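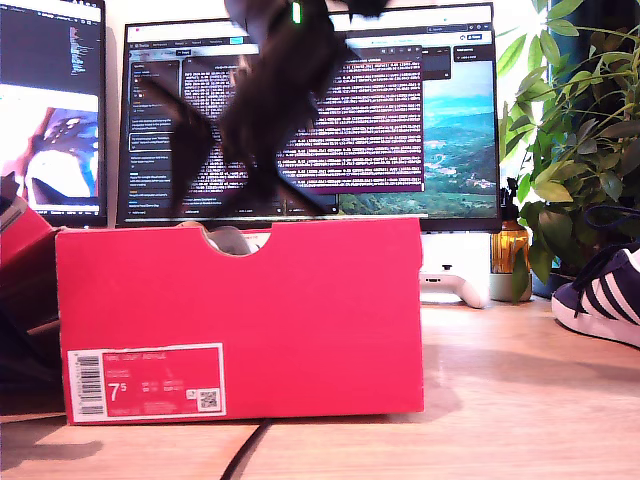
Shoebox month, week three

The Draken team meets after dinner in Jatitville, usually from seven until somebody's ride shows up, and for most of July we've had exactly one thing on our minds: shoes in boxes. I joined the club last fall thinking I'd spend a year soldering. Instead I've learned more about cardboard than I ever expected to, and I love it!

For anyone new to this blog, Draken is our club's entry in the Mollik Challenge, a student contest for robot arms doing household jobs. Every team gets the same list of tasks in spring and picks one to go deep on. The others went for folding towels and loading cups (both very respectable). We picked "put the pair away," meaning the arm has to open a shoebox, get the shoes in, and close the lid so it sits flat. You get 200 seconds per attempt and points for each stage, with a nice fat bonus if the lid is on properly at the end.

I thought the shoes would be the hard part. They're floppy, they have laces, and they come in a left and a right, which matters a lot when you want both to fit. But it's the box that keeps getting us. Cardboard gives when you squeeze it. Squeeze too gently and the lid slips out of the fingers, squeeze too hard and you put a dent in the rim, and from then on that box behaves differently from every other box in the room. We had one early on that got so soft at the corners that we retired it to holding cable ties.

So we've been working on approach. Where should the gripper come from, how high should it stop, and when should it slow down? Our first controller came straight down from above and hoped for the best. The newer one, which we call Mladenović after the street our meeting room is on, stops a little way over the box, takes another look, corrects itself, and only then goes in. That second look costs time but I'm completely sold on it. My favorite thing in the world right now is watching the arm hesitate and then shift over by the width of a pencil, like someone parking a car.

The other thing I've been doing is reading logs. So many logs! I wrote a little script that prints a line every time the arm decides something, and my teammates teased me about it until the night we caught a sign error in the wrist rotation in under five minutes. It had been there since the beginning. We'd been blaming the camera mount, the lighting and the desk.
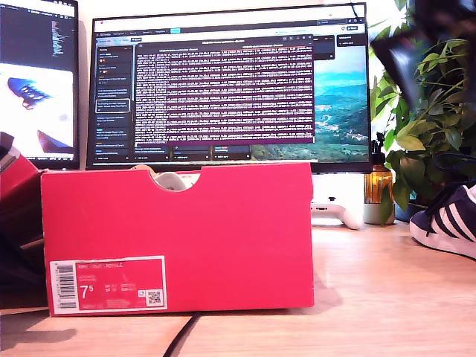 What we changed this week

First, the red box. A Nike Court Royale box in that loud red stands out beautifully against a pale wooden desk, so the vision side finds its edges with almost no fuss. That's great for morale and a little dangerous for learning, so next week we move on to the brown ones and the gray ones and find out how good we really are. I suspect there will be some sad evenings.

Second, the finger hole. We'd been treating that half-circle cutout as a nuisance, since the depth readings go strange wherever there's a gap and something pale behind it. Then it dawned on us that it's the best landmark on the whole box. It tells you which way the long side is facing, and it doesn't change much when the cardboard gets tired. Now we look for it on purpose. I was so pleased with this that I explained it to my entire family at breakfast, with a cereal box and a pair of scissors.

Third, we left the clutter alone. The rules say the judges can put everyday things around the work area, so we stopped tidying before runs. The plant stays, the pump bottle stays, the game controller stays. 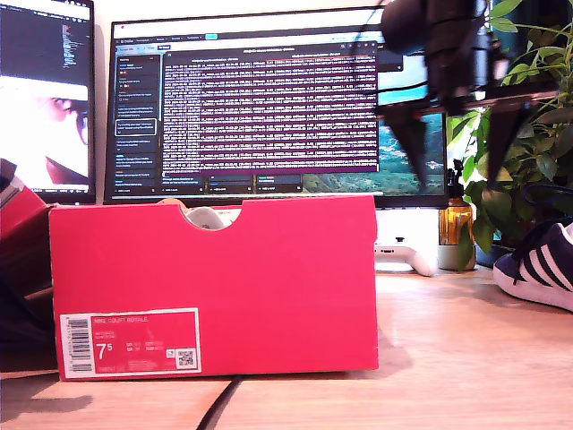
It makes planning slower, and we did have to raise the travel height so the fingers clear everything on the way across, but I'd much rather fight with leaves now than in front of a judge.

We keep score on a sheet by the door. The plan is to get 50 practice attempts logged with this box before we switch colors, and we have 11 to go. Attempts where a human touches anything don't count, which has caused a few heated debates about whether nudging the desk with your knee is touching. (It is. I lost that one.)

Still on my own list: a cleaner way to replay old runs, a softer pad for the fingertips, and renaming the log files so they stop being called things like test_final_new2. The folder passed 1000 files the other night and I can't find anything in there.

If you're a student nearby and any of this sounds fun, come by some evening. You don't need to know how to code. Bring an empty shoebox, any size, the uglier the better.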